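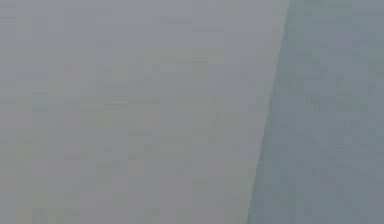 September, late, tea gone cold again

Well, diary, I stayed at my desk until the windows went dark and I think I finally understand something I have been getting wrong since the spring. It isn't a big thing and it would fit on an index card, but I am so pleased with it that I have to tell somebody, and everyone else in Dumulness seems to be in bed by now.

The question has been the same all summer: how does Niskanen know where it is when it can hardly see anything? (Niskanen being our little navigation model, which I have grown far too fond of.) We drop it into a simulated apartment, let it look, and ask it to say where in the apartment it must be standing. With a sofa and a window in view it does beautifully. With its nose up against something flat and gray it used to make a guess and then defend that guess to the death, and every step afterward was built on the mistake. I have watched it march into the same wall so many times that I started taking it personally.

So this week I tried what I had scribbled in the margin back at the Binbridge workshop. I let it say "I don't know." When a view has too little in it, the model keeps its old belief about where it is, spreads that belief out a bit wider, and turns its head before it takes another step. I was sure this would make it slow and timid, and I put off trying it for months for exactly that reason, which I now feel rather silly about.

I ran 158 starts on the Gonari machine, all of them in the one apartment, half expecting to come back to a mess. The old version got hopelessly lost in 30 of them. The new one got lost in 15! I read the log twice and then went and walked around the parking lot, because I didn't trust myself to sit still.

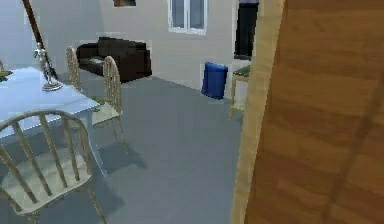 What I liked best, going back through the views one by one this evening, was seeing how little it takes to settle the thing down. A blue bin on the floor, a row of chair spindles, the corner of a window, and the belief pulls itself together again. I had always supposed the big furniture was doing most of the work, and maybe it is, but I'd like to take the sofa out and see. I'd like to take the bin out too. I suspect I will miss the bin more.

There are still 3 starts that make no sense to me at all. In those it has a perfectly good view, plenty to look at, and it goes wrong anyway, very sure of itself, the way I am with directions in a strange town. I wrote the numbers on the back of an envelope and put the envelope in my coat so I can't forget it.

Tomorrow I want to rerun everything with a different seed before I say a word at the group meeting. Must also buy milk, and call the dentist back before noon.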